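The plate rack has changed my life (a bit)

I have finally given up on stacking plates. For years ours lived in one wobbly tower in the cupboard next to the cooker, and getting to the one you wanted meant lifting everything else off first, usually with one hand, usually while something was boiling over. Then in September my friend Griet Vermeulen turned up with a wooden plate rack she no longer had room for, and I have been going on about it ever since to anyone who will stand still!

It's such a simple thing. Dark brown wood, a row of upright pegs, and you slot the plates in on their edges. I love that you can see all the colours at once. I've always bought plates one at a time (never a matching set, I get bored) and in a pile you only ever see the top one. Stood up side by side they look like something from a sweet shop, and the pale green one next to the orangey pink one makes me happy every single morning.
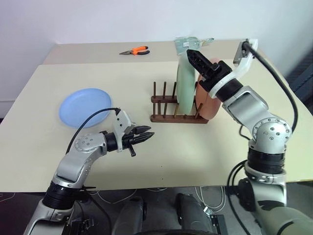
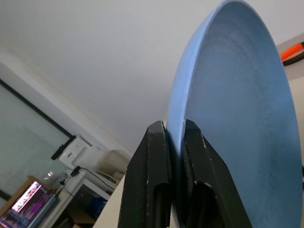
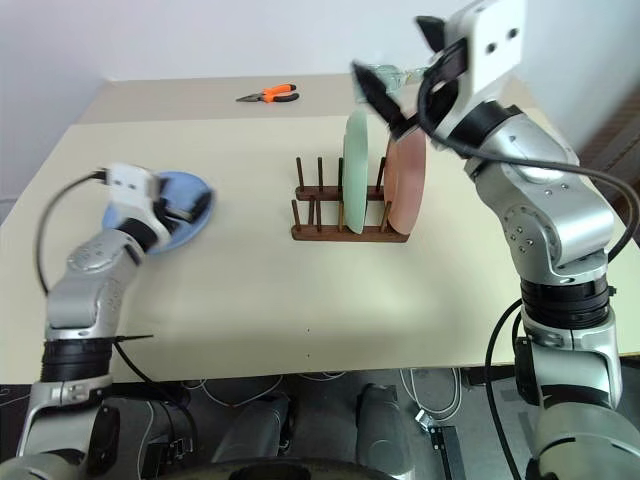
Light blue was the colour I went back and forth over longest. I had my heart set on a proper navy, and Griet talked me out of it - she said navy would make the green look grubby, and she has a very good eye for that sort of thing. She was right, annoyingly. Blue is now the one everybody reaches for, and I've caught myself saving it for toast.

A few things I've picked up from a couple of months of living with a rack. Leave an empty slot between plates if you have the space, as they're much easier to grab. Put the biggest at one end or it hides the others. And give the wood a wipe now and then, especially down between the pegs where the crumbs somehow get in. I use an old toothbrush for that bit and it's oddly satisfying.

Bowls are another matter. I tried them in the rack and they lean on each other like people asleep on a train, so they've gone back in the cupboard, where they now have the whole shelf to themselves. Thanasis thinks we should get a second rack just for bowls, with wider gaps, and he has already started measuring the windowsill. I'm also on the hunt for a yellow plate - something soft and buttery, not too lemon. If you've seen one anywhere, please tell me in the comments!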